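# Serberg arm: questions we keep getting

The Serberg is a small robot arm we're building on a bench at the Pirkholm shared workshop, and it has a camera at the wrist, which is the part most people write in to ask about. 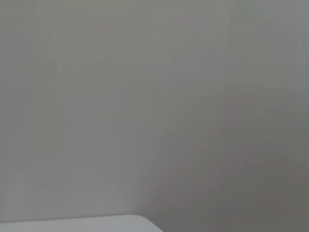

We've been at it since July and it's still the most fun any of us has had with a soldering iron. If your question is missing, leave a note on the board by the laser cutter and it'll end up on this page sooner or later.

### What does it do right now?

It picks up light things and puts them in a tray – slowly, but it does it! Sorting printed parts by size is next. We'd love to have it hand you a screwdriver one day, and the person who wants that most is already arguing about which screwdriver.

### How many joints has it got?

Five, plus the gripper. We sketched a version with more and then looked at the wiring.

### What did it cost?

863 in parts, all in, including two motors we cooked by plugging them into the wrong supply. The printed pieces came out of the workshop's scrap filament bin, so the colors don't match and probably never will.

### Why put the camera on the wrist?

We tried one on a pole first. It was great until the arm reached for anything, and then all it saw was elbow. At the wrist it goes where the gripper goes. The trade-off is that it gets very close to things, and up close you lose edges and focus, so the software has less to hang on to. We back the arm off, take another look, and go in again. There's a setting for how far it backs off, called `retreat`, and we fiddle with it constantly.

### Does the lighting matter?

Way more than we expected. Plain surfaces with a soft shadow across them are the hard case, and changing the threshold by a hair can give you a completely different outline. A cheap diffused lamp helped more than a week of code did. Please don't borrow the lamp.

### What is Clostinby?

Our control program. It runs on an old laptop, reads the camera and sends positions to the motor board. The gripper code is a separate piece called Ďurica – keep the accent when you type the folder name or the start script won't find it. (Yes, we should fix that. It's on the list.)

### Can I build one at home?

Please do! You need a printer, a table that doesn't wobble, and patience for cable ties. Seven of the printed parts need supports and they're marked in the parts folder. Print the wrist bracket last, we keep changing it.

### I've never programmed anything. Can I still help?

Yes! Come by on Monday after 6 p.m. There's always something to sand, crimp or label, and you can drive the arm by hand with the old game controller.

### Is it safe to stand next to?

The motors are weak and the big red switch kills the power. Still, tie back long hair and keep your fingers away from the second joint, which pinches.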